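Home | What's On | Hire | Backstage | Contact

Pre-show safety checklist with comments: Grarham Playhouse, August musical
Checked by Carolina Barros before the first full run

14 comments | 3 shares

I have used the company's own list and added my remarks under each item. "Pass" means I saw it myself. If somebody told me it was fine, I have written that instead.

1. Stage floor
Pass, with doubts. The dance floor is taped at every join, but the tape at the upstage left corner has been laid over old tape. The tap number finishes on that corner. I was told it held all through rehearsals, where the cast were in trainers. Strip it and start again.

2. Treads and rostra
Fail. The fire escape unit has a handrail on one side only. The designer says the second rail spoils the silhouette. Twelve dancers come down it at speed in a blackout, so the silhouette will have to put up with it. Brakes on the two smaller trucks are good.

3. Flying and overhead
Told it was fine. The paperwork from Vuner covers the bars and the motor but says nothing of the neon sign, which was added later. I want a weight for the sign in writing and a second safety bond on it. No one walks under it until then.

4. Lighting
Pass. Safety bonds on every lantern I could reach. The boom in the second wing is far too close to the quick-change rail and a feather boa was hanging on it when I came through. Move the rail.

5. Haze and smoke
The Agbayani hazer is set to low and the operator swears it stays there. It was on high during the ballad. Mark the dial. Front of house need the warning notice up before doors, and a larger one than last year's.

6. Sound
Pass on cables, which are ramped across both doorways. The band say the pit is "not that loud". Ear plugs to be offered to all 19 players and singers down there whatever they say.

7. Electrical testing
Mostly pass. Labels are in date on the irons, steamers and dressing room heaters. The popcorn machine has a label with no date on it, so I count it as untested. Unplug it.

8. Exits and gangways
Fail at 7.10 pm, pass at 7.25 pm. The stage left exit had a costume skip across it. I have heard the word "temporary" about that skip on every visit. House capacity is 300 and the extra chairs at the back of the stalls are not part of that figure – take them out.

9. Fire curtain and extinguishers
Curtain dropped cleanly on the first try. One extinguisher is being used to hold open the scene dock door. Put it back on its bracket and buy a wedge.

10. Prop tables and workshop
Pass. Blades are put away and the glue is in the metal cupboard. The prop list still shows a "breakaway" bottle from Vorkiletti with no sheet to say what it breaks into. Leave it out of the bar fight until the sheet turns up.
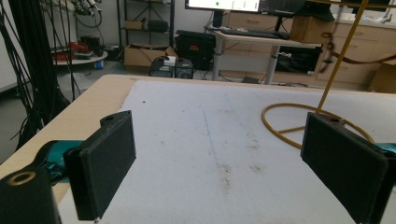
Item 10: white sheet on the wooden table, scuffed and smudged.

11. Company briefing
Told it was done. I asked four of the chorus where the meeting point was and got three answers. Do it again, on stage, with the band present.

12. First aid
Box is stocked. The ice packs were in the freezer under somebody's lasagne. The accident book has no entries for the entire rehearsal period, which I do not believe for a dance show.

Result: not cleared to open. Items 2, 3 and 8 to be looked at again before the public dress rehearsal. Item 8 will be checked without warning – please don't ring me to ask when.

Share this | Print | Back to Backstage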